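Pranholm / Clisenari project
Progress note to Hollis Haverford
2020-03-23
From: Benoît Besson

Hollis, short one this time, the long version comes in April with the accounts.

Where we are. Teleop demos on the simulated bench are going, finally. 476 recorded since the last note, all by remote control, two operators taking turns. Of those 100 have been checked by hand and labelled good / bad / redo. The rest are waiting. Checking is slower than recording, I underestimated that badly in the plan and will say so in the proper report.

Nothing on the real arm yet. Lab access is stopped for now so everything is in sim and from home. Kit is still locked in at Courtois. Operators are driving over a home connection, lag is bearable in the mornings, horrible after lunch. We dropped the update rate a bit and it helped. Would rather not drop it further, the motions get jerky and the jerks end up in the data.

Task set. Started with the edge grasp because everything later needs it: bring the open fingers up to the side of a wooden piece, line up, close, lift. Sounds like nothing. Lining up is where most of the bad demos go wrong. People come in at a slant, touch with one finger, back off, try again, and all that wobble gets recorded as if it was part of the job.
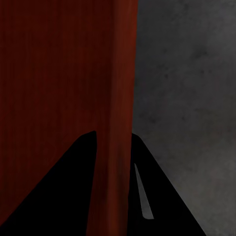
Asked both operators to pause before closing, just a beat. Costs a little time per demo but the cut point between "approach" and "grasp" is now easy to find and the labelling script stops guessing. Older demos dont have the pause. Keeping them for now, flagged separately. May throw them out.

Wrist view only for the operator was a mistake at first. Up close there is no sense of depth at all and they were pushing into the wood. Added a second view from the side, small, in the corner of the screen. One operator loves it, the other turned it off after a day. Leaving it optional.

Replay test. Took 16 of the good demos and played them back with the piece shifted slightly. 5 still got the lift. Low, but this is plain replay, no learning in it, so it is only there as a floor to measure against. First training run is queued on the Fillar machine, behind someone else's job.

Hand guiding (moving the arm itself by the hand and recording the joints) was meant to start this period. Cannot be done without the arm. I suggest we swap it with the second sim task, drawer opening, and do the hand guiding once the building is open again. Need a yes or no from you on this as it changes the order of the milestones. Total stays the same.

Money. Underspent on travel, obviously. Slightly over on compute. Can I move the one to the other? Small amount, figures will be in the April sheet.

Problems still open:
- friction on the fingertips is set too high in sim, things stick that should slip. Fixing it means some good demos may not replay any more
- recorder drops the last second if the operator quits too fast. Workaround is dont quit fast. Proper fix this week hopefuly
- no backup operator if one of the two falls ill

Next: finish checking the backlog, friction fix, first training run, start on the drawer if you agree. Call is fine any morning, after lunch the line is full of operators.

Benoît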